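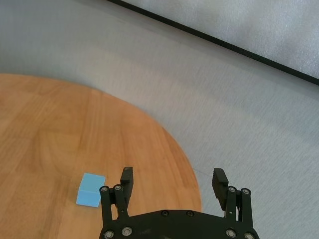

Mutix two-finger gripper, fingers open, with a light blue block on a wooden tabletop.

Workow Mutix
Two-finger gripper for bench sorting and kitting

The Mutix takes over repetitive pick-and-place work on small parts at a shared bench. It mounts to the wrist of a small robot arm and is normally supplied with a wrist camera. Both fingers are driven from one actuator through paired links, so the tips close toward the center together.

Specifications
Maximum opening: 109 mm
Mass without camera: 755 g
Fingertip pads: replaceable, 2 per gripper
Pad fasteners: hex socket
Finish: matte black
Supply: through the arm tool connector

Use at the bench
Parts do not need a fixture or tray. They can lie at any angle, provided that there is room for one fingertip on each side. Parts that touch each other are skipped and left for the operator. Keep the work surface clear of tools and paper. On a glossy top, test camera exposure with the ceiling lights on before the first shift and again after any lamp is changed.

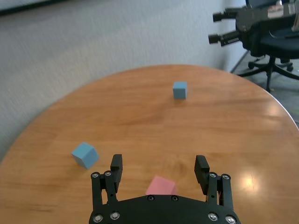 Each pick starts with the fingers open and the wrist lined up on the part. If the part shifts during closing, the gripper opens, backs off and tries again. After a second miss, the arm stops at its park position and the amber lamp comes on. The operator can then move the part, skip it or end the run.

What changes for staff
Acuña runs the Mutix in its kitting room at the Cunton plant, on a job of 600 picks per shift. Before the change, one person picked parts by hand for the full shift and a second person checked the kits. The picking post was dropped from the rota and both people now rotate between checking, restocking and clearing stops. Restocking is still done by hand. So is the sorting of damaged parts, which the camera does not judge.

The work involves less reaching and more walking. Stops come at irregular times, and the person covering the cell should not be given a second task in another room. Acuña also moved the shift handover to the bench so that open faults are passed on in person. Allow for this time when planning staffing.

Training
Operators need the half-day bench course: starting and ending a run, clearing a stop, changing pads. Setup of new parts is a separate course for one lead per shift. No programming is required for either.

Maintenance
Wipe pads at the end of each shift with a dry cloth. Check the link pivots for play every Tuesday, or on the first working day of the week if the cell was idle. Replace pads as a pair. Do not oil the links.

In the box
Gripper, one pair of pads (fitted), wrist plate, hex key, cable, printed bench card. Camera and arm are ordered separately if not part of a full cell.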